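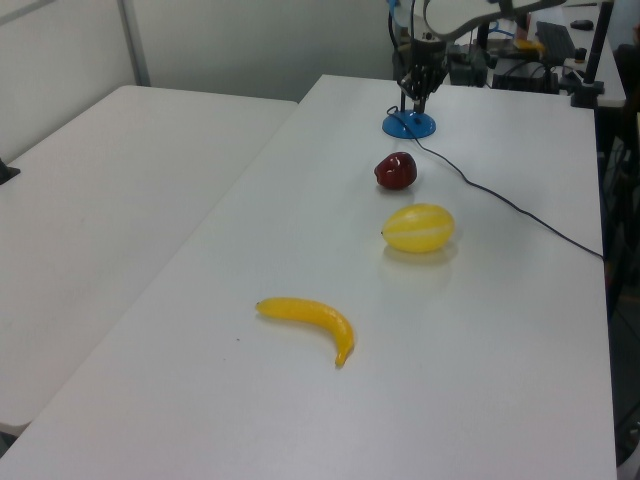 One of our hosts told us at the door that a good demonstration is a boring one, and that if the arm did the same thing every time we should be pleased. We wrote that down, and it turned out to be a fair guide to the afternoon.

Open Day at the Drekus Lab
Student project report, Automation 1
Posted in February by the Cluvell group

Our group went to the open day at the Drekus lab to collect material for our term project on picking and placing objects. The lab shares a building with Sokport, and the signs at the entrance only mention Sokport, so we walked past it twice. The session began at 2 p.m. and there were 11 of us.

The demonstration used toy fruit on a long white table: a banana, a dark red apple and a yellow oval one with pale stripes that we argued over (melon or lemon, we put "yellow oval" in our notes). The arm stands at the far end on a round blue base, with a black gripper that has several jointed parts like fingers. The apple was nearest to the arm and the banana farthest away.

The task was to pick up a fruit, lift it and put it back down in a marked order given by the operator. The operator started each run from the computer and then stepped back. We were asked to stay behind a line on the floor while the arm was moving.

What we learned about the task

The shape of the object matters more than we expected. A round object can be gripped from almost any side, but it can roll if one finger touches it first. A banana stays put, but the gripper has to be turned to match it, and the curve means the middle is not where a simple calculation puts it.

Shiny surfaces were the second topic. The operator explained that a bright spot on a fruit can be mistaken for an edge, and that a white table adds reflections of its own. We had planned to use a white board in our project. We are now going to try a matte gray one first.

The third topic was record keeping. The lab had planned 500 runs for the month and had completed 468 when we visited. Every run gets a line in a log, including the ones that are stopped early. The goal for the term is 1000. Our own plan had no log at all – we had only thought about the final test.

Questions we asked

We asked why they use toys. The answer was that real fruit bruises and changes from day to day, so two runs a week apart would not be comparable. We also asked how long it takes to set up a new object. The answer was an afternoon if it is simple, and longer if it is soft. We did not get to ask about the cost of the gripper.

Changes to our project

We will start with one object and add the others later. We will write down the starting position before each run. The Cárdenas workshop has agreed to lend us a bench until the end of term, and the log sheet will be kept there.

Comments (3)

gearbox_t: Did they say how the operator stops it in the middle of a run? Our class needs that for the safety section.

Cluvell group: There is a stop button at the operator's desk. We did not see it used.

mapleroad: Matte gray worked for us last year. Tape the corners down – ours slid.

Contact the Cluvell group | Copyright Cluvell student projects | Back to top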